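Wasness Acoustics
2022-10-08
Thread on room acoustics in small spaces, specifically what furniture does and does not do. Prompted by a reader in Korndale who bought foam tiles for a rented room and still hears a boom on every male voice.

2/ Start with dimensions. The lowest resonance of a rectangular room is the speed of sound divided by twice the longest side. In feet, that is 1130 / (2 x L). A room 16 feet 7 inches long has its first mode at 34 Hz, and the second harmonic of that mode lands at 68 Hz.

3/ The reader measured a peak at 68 Hz. So the foam was never going to help. Thin foam starts working well above 400 Hz. Below that it is wall decoration.

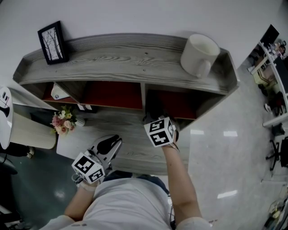 4/ Check the mains before you blame the room. Hum in the US sits at 60 Hz and its multiples. A cheap phone app with wide bins can smear 60 into 68. Turn off the dimmer, measure again, and compare the two plots at the same scale.

5/ If the peak is still there, move the mic. A room mode changes level with position. Mains hum picked up by the cable mostly does not. Take one reading in a corner and one at the midpoint of the long wall.

6/ The reader used a Vuvo measurement mic with its calibration file loaded. Good. The file matters less at low frequencies than people think, but load it anyway so you can trust the top end.

7/ Now furniture. Three separate mechanisms get lumped together as "it breaks up the sound": absorption, scattering, and cavity resonance. They work in different bands and you have to treat them one at a time.

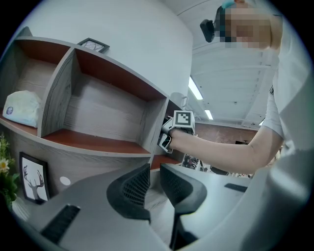 8/ Scattering depends on depth compared with wavelength. A flat door returns a clean reflection. Open compartments of different widths return a messier one, and so does a curved front. A unit with bowed edges, a large middle compartment and a narrower one at the end has both, so it is a reasonable thing to put on a side wall at the first reflection point. Leave some of the compartments open. One soft bag on a shelf adds a little absorption in the upper range and nothing you could measure in the bass.

9/ Small framed prints: ignore them. They are too small to reflect anything in the range we care about. Large glazed posters are a different matter and can put a slap right back at the listening chair.

10/ Cavity resonance needs a sealed or nearly sealed volume. An ordinary open shelf has neither the neck nor the enclosed air to act as a Helmholtz absorber. People keep asking. No. 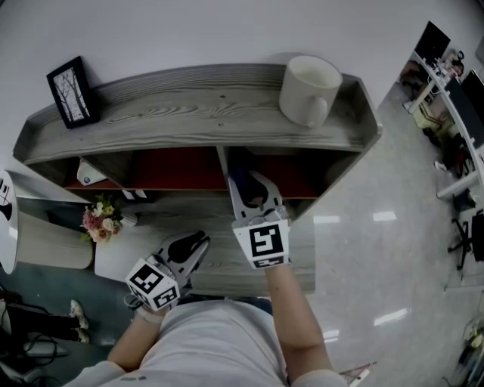 11/ For 68 Hz you want thickness, a pressure-based trap, or a different chair position. Try the chair first. The second length mode has nulls at one quarter and three quarters of the length, so sitting near either one takes the peak down at no cost.

12/ Next step up is a membrane trap. The Shukla panel design is the one I build from. Tune it on the bench before hanging it, as the added mass of paint will pull the frequency down.

13/ I ran the chair test in May in a room of nearly the same length. Plots to follow when I have relabeled the axes. Send your own with room dimensions and mic position, or I can't read them.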